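Home | Notebook | Materials | Kitchen | Contact
Print | E-mail

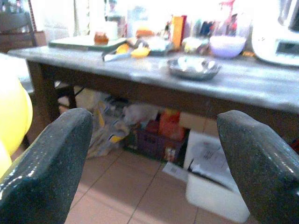
Kitchen table and folding table: layout and decanting notes, February

Entry by E.V. for the Trusel notebook. Continues the Bodmont kitchen entries. Everything below concerns the wide-mouth transfer work (rice, lentils, syrup) and where things get put down between transfers.

1. Marble-pattern table

The main table is still the working surface. The top is gray with white streaks on a dark underframe. It cleans well, but it is a poor background for anything metallic. Lighting matters more than expected: with strong light coming from behind, the red, blue and white packages at the back wash out and labels can't be read from the front edge. Steel bowls throw highlights at nearly every angle. For fill-level readings, use the lavender bowl or a clear container. A level line inside polished steel is hard to judge, and two people reading the same bowl gave different answers twice in one afternoon.

Green cutting board stays at the left end, toward the back. Containers and jars may stand on it between steps. Cutting happens on it too, so containers come off first. This was skipped last time and there was lentil dust under a lid.

The white appliance at the right end takes up more depth than it needs. Moving it back by the width of a hand would free the corner. Not done yet.

2. Funnel

Requirements for the yellow funnel, carried over from the previous entry:

- passes dry long-grain rice without a tap on the side
- sits in the neck of a squeeze bottle with no hand on it
- rim can be gripped at any point of the circumference

First requirement: met with rice, met with red lentils, not met with the coarse Győri paprika mix. The mix bridges at the top of the spout. A chopstick clears it. Grinding the mix finer also clears it but changes the product, so that does not count.

Second requirement: not met. The funnel is wide for its spout and goes over as soon as the fill is off center. It has to be held by the rim throughout. Holding by the rim is comfortable, and the scallops give a definite edge to pinch, so I am inclined to drop this requirement and write "hold" into the procedure.
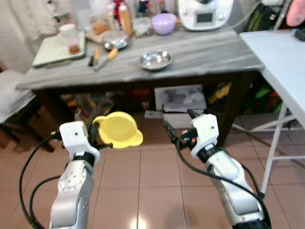
Fig. 2. Funnel held by the rim, interior facing forward. Steel bowls, knife and lavender bowl on the table behind.

Procedure as now used:

1. Clear the front edge of the table. Knives go to the back or on the board, blade away from the edge.
2. Weigh the source bowl with contents.
3. Hold the funnel level over the receiving neck.
4. Pour from the lip of the bowl in one steady stream. If it bridges, stop pouring before clearing it.
5. Wait 30 seconds for syrup. Dry goods need no wait.
6. Tilt the funnel and look inside. Brush what is left into the source bowl.
7. Weigh the source bowl again and write both figures down before anything is rinsed.

Step 1 was added this month. The front edge collects small tools during the day, and a handle near the edge gets caught by a sleeve.

Step 6 used to say "tap the funnel". Tapping sent grains over the rim and onto the floor, where they are hard to see against the beige-pink tile and collect in the grout lines. Sweep toward the table leg and pick up there.

3. Weights

Syrup run, Dreno recipe, full batch:

Source bowl contents before pour: 828 g
Contents left after first bottle: 482 g
Transferred, by difference: 346 g

The bottle was weighed separately and came out lower than the difference. The missing quantity is syrup on the funnel wall and on the lip of the bowl. I didn't weigh the funnel. It should be added to the procedure, or the loss should be accepted and written in as a constant. Evangelia Vasilakis (me, for anyone reading the printed copy) prefers weighing. It costs one more line on the sheet.

Headspace in the squeeze bottle: 10 mm below the shoulder. Above that the cap pushes syrup out through the tip when it is screwed down.

4. Folding table

The white folding table is the clean side. Nothing with food in it is supposed to be put down there, and so far that has mostly held. It is used for setting out what a single run needs: something to pour with, a cup, a fork, a spoon. Cutlery lies parallel with the handles to the front. The fork goes on the left. Keep a gap between the cup and the cutlery wide enough to pick up the cup without looking.

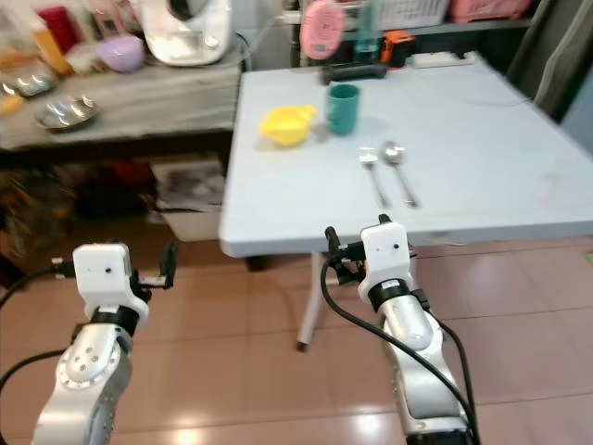 Fig. 3. Folding table set out: yellow piece with small spout or handle, teal-green cup, fork, spoon. Power strip along the back edge.

Remarks:

- The power strip lies on the tabletop with its cables running across the rear. I'd like it on the wall or at least on the shelf with the baskets. A spilled cup would run straight to it if the table is off level. Checked with a level: the table falls very slightly to the back, so this is a real concern and not tidiness.
- The surface is scuffed. Fine scratches hold turmeric. Wipe with baking soda paste, then water.
- Baskets on the shelf, one white and one pink. Proposal: white for lids, pink for cloths. At present either may contain either.
- The gray counter to the left is lower than the folding table. Bowls slid from one to the other will catch on the step. Lift them.

5. Storage

The lavender bowl has no fixed place and is the item most often looked for. Assign it to the gray counter, next to the large white appliance. Steel bowls nest, shallow one on top. The funnel should hang. A hook through the rim is out, as I don't want a hole in it; a peg under the spout would do, if the peg is long enough.

Clear containers keep their own lids on when empty. Several loose lids were tried on everything in the cupboard this month and two fit nothing we own. Put them in the bin after the next count.

6. Open items

- Weigh the funnel before and after, three syrup runs.
- Repeat the paprika mix with the funnel held at a slight angle. It may not bridge if the stream goes down one side of the wall.
- Move the power strip.
- Try reading levels with the overhead light only, blinds closed.
- Ask whether the Győri mix can be had in a finer grade. If so, order the small bag first.
- Peg for the funnel, length to be measured against the spout.

Last updated: February, 4:15 p.m.
Print | E-mail
Previous entry | Next entry | Back to notebook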